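Table Coverings and Cleaning Time in Shared Eating Spaces
Nour Bitar
Wednesday, May 20, 2020

1. Background

Our course asked each student to choose an everyday material and find out how people look after it. I chose table coverings. My family has always used cloth at home, and my part-time job at the Urban café involves a lot of wiping and folding, so I had a fair idea of the work before I started.

The question was simple: does a covered table take more time to look after over a week than a bare one, once washing is included?

2. Method

I kept a diary for three weeks at the café and gave a short survey to customers and staff. Each table was in one of these groups:

Group A – bare laminate top, wiped with a damp cloth
Group B – cotton cloth, changed when stained
Group C – wipe-clean vinyl, left on all week

I timed each job on my phone. Washing and ironing were timed by the load and then divided by the number of cloths in it. Spills were written down with the type of food or drink and whether the mark came out on the first wash. I did not record who made the spill.

The survey had 18 questions at first. My supervisor thought this was too long and two of them were dropped because they asked the same thing.

3. Patterns and colour

Pattern came up in the survey more than I had planned for. Several people wrote that checks and florals are "homey" and that plain white makes them worry about spilling. Older customers tended to prefer a cloth with some overhang, while the staff wanted it short so it would not catch on chairs. 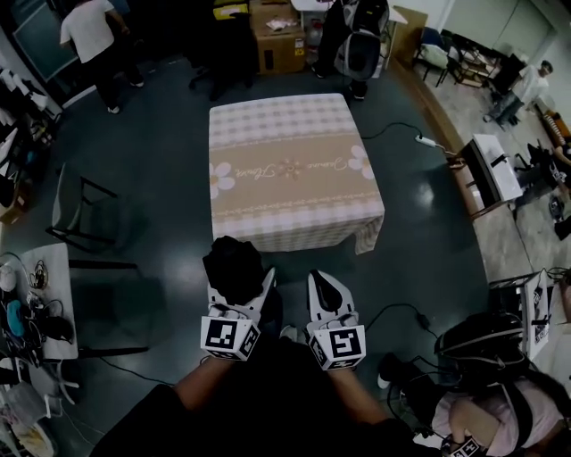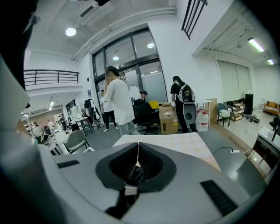
Almost 94 per cent of the answers said a stain on a plain cloth would bother them. The figure for a patterned cloth was much lower. This matters for labour, as staff change a cloth when it looks dirty and a busy print stays on the table longer.

4. Results

Cotton took the most time each week. Most of that was ironing – the wash itself needed very little attention. Vinyl was quickest on ordinary days but slow after coffee or beetroot, which left a ring if it sat past closing. Bare tops were in the middle.

5. Limits

The café was quieter than it had been in December, so there were fewer spills than I expected. I also got faster at ironing by the third week, which favours the later cotton figures. A second person doing the timing would have helped.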